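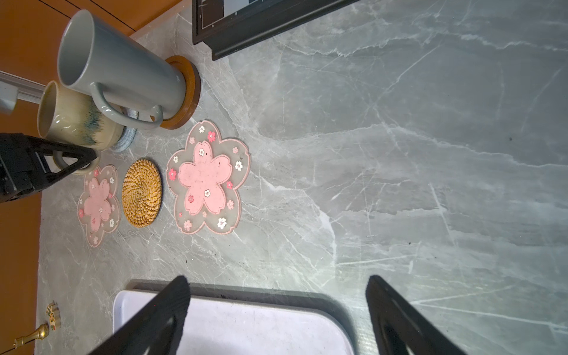 Gastside Magazine — Food & Drink desk

Home | Features | Food & Drink | Travel | Subscribe

The long tea break

Ratley had 21 tea rooms when the mill was running. It now has two, and Doina Radonjić owns the busier one. She opens at seven and the first pot is on the table by ten past.

Most of what she sells is a plain black blend from Zerico, a packer on the Gastside road that still fills its bags by hand. She buys 300 bags a week and double that in July, when the walkers come. Coffee is on the menu but she doesn't push it.

"People sit longer over tea," she says. "They order a second cake."

The mill gave its workers a break at ten and another at three, and the town kept those hours after it shut. On a Friday you will still wait for a seat at three — the bus gets in at five to.

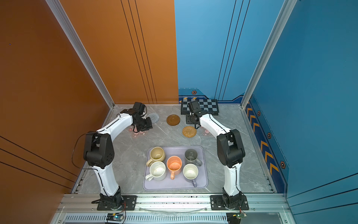

Six mugs on a lavender tray.

Rent is the worry. The other tea room, Valdovinos, pays 624 a month for a smaller space and has asked its landlord for a longer lease. Radonjić spent 2,000 on a new boiler last winter and would like to see that back before she thinks about moving. Her daughter wants to add a lunch menu. She has agreed to soup.

Related
Where the Ratley bus still stops
A baker's week in Gastside
Loaf cakes that keep

Contact us | © Gastside Magazine | Back to top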